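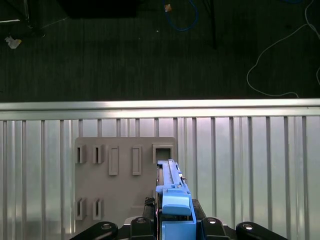 **Ribbed metal sheet** (also *profiled sheet* or, in older trade usage, *formed sheet*) is thin metal, most often steel or aluminium, that has been pressed or rolled so that parallel ridges run along its length. The ridges stiffen the sheet in one direction and allow a light material to do work that would otherwise call for a thicker one. It is best known as a roofing and walling material on farms, warehouses and railway buildings, but it is also met indoors, where a silver panel with ribs may stand only a short way from a carpeted floor. The term is used loosely, and some writers apply it only to sheets with narrow, separate ribs, treating the wavy kind as a different product under the name of corrugated sheet.

## Form and terms

A ribbed sheet is described by its profile, meaning the shape seen when the sheet is viewed from its end. The raised part is called the crown or rib and the lower part the pan, valley or trough. The distance from the centre of one rib to the centre of the next is the pitch. A sheet with a pitch of 200 mm is regarded in the trade as an open profile, and one with a pitch of 30 mm as a close profile. The height of the rib above the pan is the depth.

The width of a sheet is given in two ways. The overall width is measured from edge to edge. The cover width is the part left once the side lap, where one sheet overlies the next, has been taken away. Confusion between the two is a common cause of short orders. The Simska profile, for example, was listed for many years under its cover width of 1,005 mm, and builders who took this as the overall width ended up with material to spare.

Profiles fall into a few broad families:

- **Sinusoidal**, with smooth curves and no flat parts
- **Trapezoidal**, with sloping sides and flat crowns
- **Box**, with nearly upright sides
- **Standing rib**, with narrow ridges set well apart on a flat pan
- **Micro-rib**, with shallow, closely spaced ridges, used mainly for appearance

## Stiffness and direction

A flat sheet held at two ends will sag under its own weight. When the same sheet is folded into ridges, some of its metal is moved away from the middle line, and its resistance to bending along the ridges rises sharply. Across the ridges there is little gain, and a deep profile may be easier to bend in that direction than the flat sheet from which it was made. For this reason the supports beneath a roof are set at right angles to the ribs.

The ribs also change how a sheet behaves in warm weather. Metal grows as it heats, and a ribbed sheet can take up part of this movement across its width by a slight flattening of the ridges. Along its length it has no such allowance. Long sheets are therefore fixed firmly at one point and held elsewhere by clips or enlarged holes that let the metal slide. Where this has been left out, the roof may creak in the early morning and again towards sunset, a complaint that is often put down to the wind.

## Manufacture

Early sheets were made one at a time, either in a press or by passing a flat plate between grooved rollers. The length of the sheet was limited by the length of the machine. Most sheet is now made by roll forming, in which a coil is unwound and drawn through a line of paired rollers, each pair bending the metal a little further than the last. A simple standing rib may be brought to shape in 11 passes. Deep box profiles need more, as metal that is bent too quickly tends to split at the corners of the crown.

Steel sheet is usually coated with zinc, or with a mixture of zinc and aluminium, before it is formed. Paint may be added at the same stage. Cut ends are left bare by this process, and makers advise that they be treated on site. Aluminium is commonly left plain. It forms a thin, dull skin in the open air -- this is harmless, though it is sometimes scrubbed off by owners who mistake it for decay.

## Use in buildings

The material spread quickly in the nineteenth century as it was light to carry, simple to fix and suited to workers with little training. Whole buildings were sold in parts, among them chapels, schoolrooms and stores. Many were meant to be temporary and were replaced in brick or stone when funds allowed. Others remained in use for generations.

At Plillum, the former market hall kept its ribbed roof through several changes of owner. The hall was later taken over by Flavura, a maker of cordials and syrups, which lined the bottling room with plain aluminium sheet. The ribs of the lining were set level in place of the more usual upright arrangement. This gave the long room a low, drawn-out look but left ledges on which sugar dust gathered, and the lower part was in time covered with flat board.

## Interior use

Indoors, ribbed sheet has no rain to shed, and the direction of the ribs becomes a matter of taste and cleaning. Upright ribs make a room seem taller and hold less dust. Level ribs are favoured behind counters and along passages. Bare metal with a bright finish throws back strong lines of light from lamps overhead, and the effect is stronger along the ridges than in the valleys.

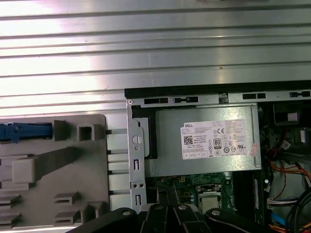 Ka-ming Yu has objected that the usual advice on direction pays too little heed to sound. Yu holds that a ribbed wall scatters speech in one direction far more than in the other, and that in a long, narrow room "the choice between upright and level is heard before it is seen". On this view the ribs should be settled together with the ceiling and the floor covering, at the planning stage. Ó Néill accepts the point for deep profiles but considers the effect of micro-rib too slight to matter in ordinary rooms.

## Care and repair

Plain sheet indoors needs little more than wiping along the line of the ribs with a damp cloth. Wiping across them leaves marks in the valleys. Wire wool and gritty powders dull a bright finish and should not be used on coated steel, where they may break through to the base metal.

Dents in a crown are hard to remove. The metal has been stretched, and pushing it back from behind tends to leave a ripple on either side. Single sheets can be replaced if the profile is still made. Where it is not, a flat strip is sometimes fitted over the join between the old profile and the new.

## See also

- Cladding
- Roll forming
- Standing seam
- Tin tabernacle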